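Looking after swimwear and goggles

Rinse costumes in cold water as soon as you get home, then wash by hand with a little mild soap. Soak for 15 minutes if they still smell of chlorine. Dry flat, out of the sun.

Don't wring out a costume. Roll it in a towel and press.

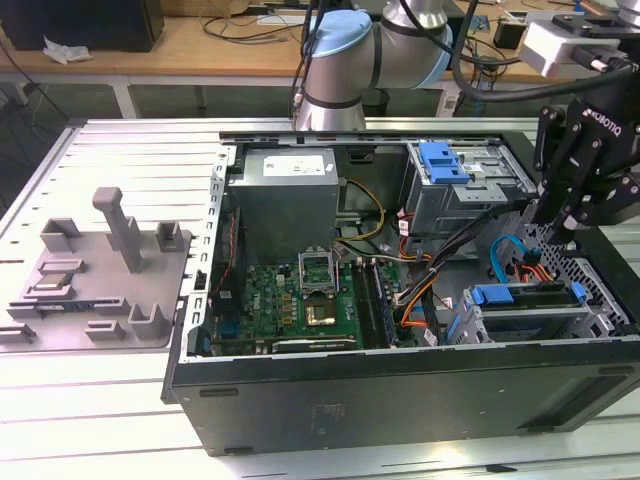
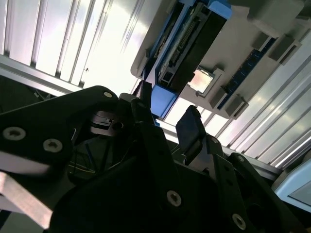
Can swimwear go in the tumble dryer?
Keep it out, as the heat ruins the elastic.

Goggles: rinse, shake and leave to dry with the lenses up. Never rub the inside. Replace the strap when it starts to crack.

Cayetano Arrieta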